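4.2 Planning the purchase around the task

We were surprised, and delighted, by how much of our budget turned on very ordinary objects. When we began planning the tabletop station in February, our draft order was almost all arm: the arm itself, its controller, a spare gripper, and the Prydderch service plan. Everything else sat on one line called "supplies." By the time we placed the order, that line had grown into a plan of its own, and we think other small labs will save money by starting there.

The method is simple. We first wrote down the work we wanted the station to do, which was putting pens and markers into a mesh holder on a desk that also has books and papers on it. We then listed every item the work would touch or wear out, and only after that did we ask Tavex and Bultlow for quotes. Working in this order changed what we asked for. Both sellers had first offered us a larger arm with a heavier payload, and a pen weighs very little! What we needed was reach across a desk, a gripper that closes well on thin barrels, and enough spare fingers to get through a year of mistakes.

The final order held 17 line items. The desk goods (cloth, holders, pens, markers, books) came to 243 dollars, and we set aside another 300 dollars for replacement gripper parts. The largest surprise was mounting and cabling, at 1,329 dollars, a cost that appeared in neither of the first quotes. We had simply never asked. We now put mounting on the first page of any request and give the table's size and thickness along with it.

We also recommend buying writing tools of mixed shape. A box of identical markers is cheaper and far less useful — thin pencils, clipped gel pens, and thick capped markers each ask something different of the fingers, and finding that out early tells you which finger set to order. The Kustunura finger kit comes in two widths, and we would have picked the wrong one had we tested on markers alone.

Figure 6 gives two views of the desk used for planning. The grid on the cloth was a cheap choice that we would make again, as it lets anyone reset the desk by eye. 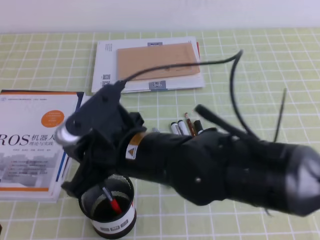
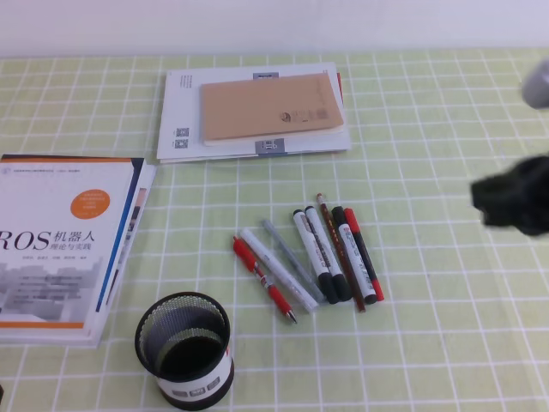

Figure 6. The tabletop task used to plan the order. First view: the gripper over the mesh holder, with a red pen inside. Second view: the holder empty, with pens, markers, and a pencil lying on the cloth.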